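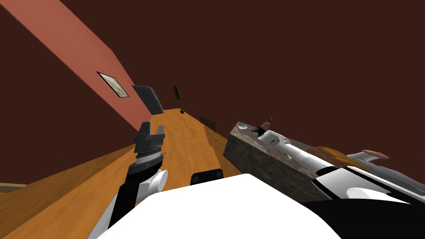 Since the update of the Sulludel print software, our wide printer loses the light grays. Everything between paper white and a light middle gray comes out as plain paper, and the dark tones are as before. On the screen I see the thin gray and white collar ring over the white joint of the arm without any difficulty, and the smooth curved top edge of the big white surface at the bottom is also clear. On paper the ring is almost lost in the joint, and the curved edge is there in one part and missing in another. The black gripper prints very well, even the ridged band at its base. I would like to know if this is a problem of the profile, of the driver or of the printer itself.

Ticket number: 1196
Opened by: Ebuka Okoro, Potodell print room
Opened on: August 5, 2024
Product: Sulludel, with the Drudlow driver
Priority: normal
Status: closed by customer

What I have checked before writing to you

The nozzle check is complete, no lines are missing. I did the head cleaning one time only, because it uses much ink and the check was good before it also. The paper is the same matte paper we have used since March, from the same supplier (Chukwu), and I opened a new roll to be sure. The new roll gives the same result.

A gray ramp with 11 steps shows the fault best. Steps one to three are white. Step four is visible, but it is too light. From step five to the end I cannot see a difference from the old ramp, which I keep on the wall next to the printer.

I printed the same ramp from another computer which still has the old version of Sulludel. There all the steps are visible. The printer and the paper were the same, so I think we can leave the printer out of it.

Reply from support

Thank you for the clear report. Please open the queue settings and tell us which entry is shown under Media, and whether the box "Use linearization from driver" is checked. Please also send the job log from one bad print.

Ebuka Okoro

The entry under Media is "Matte 676". I do not remember that I chose it. Our own entry was called "Chukwu matte", and it is still in the list, but it is not selected. The box is checked. I have attached the job log. There is one warning in it, which I copy here in case the attachment does not arrive:

media curve missing, default curve loaded

Reply from support

This warning is the likely reason. When the update does not find the curve file of a custom media, it selects a default media for the queue. The default curve cuts the highlights on absorbent papers. Please try the following and print the ramp after each step, so we know which one helped:

1. Uncheck "Use linearization from driver".
2. Select "Chukwu matte" again and save the queue.
3. Restart the Sulludel service, not only the program window.
4. If the warning comes back, import your curve file again from the backup folder.

Ebuka Okoro

Here are my results.

Step 1: Step three of the ramp is now visible, very weak. Steps one and two are still white.

Step 2: No change. The queue looked saved, but when I closed the window and opened it again the media was back to "Matte 676".

Step 3: After the restart the media stayed on "Chukwu matte". The ramp was the same as before and the warning was still in the log.

Step 4: I found the backup folder, but the curve file in it had a size of zero. I took the file from the old computer instead - same name, normal size - and imported this one. The warning is gone. All the steps of the ramp are visible, and next to the old ramp on the wall I cannot tell them apart in daylight.

I then checked the box for the driver linearization again, only as a test, and the prints became too dark in the middle. So for our paper it must stay unchecked. I wrote this on a label on the printer for my colleagues.

Two things I would ask you to pass on. The message about the missing curve should appear on the screen and not only in the log, as we used a good part of a roll before I looked there. And the update should not write an empty backup file over a good one, if this is what happened.

I have printed the arm picture one more time and the collar ring is separate from the joint again. You can close the ticket.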